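Research desk notebook, small industrials
28/07/2026
Entered by Irja Laitinen

Niskanen half-year figures reviewed against the desk model. Revenue was 407m, ahead of our estimate; the order book closed at 3,911 units. Margin guidance is unchanged. The Rastdale disposal is still treated as a one-off and should be stripped out before any comparison with Trondia.

Model to be updated to version 5. Colleagues covering Merside are asked to check the currency line before the October review.
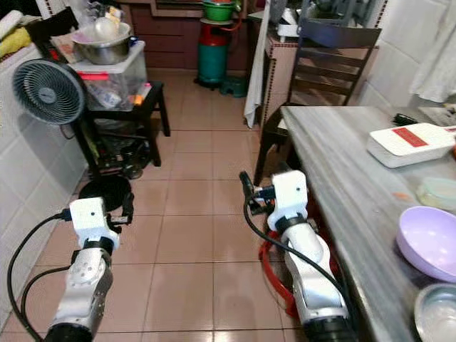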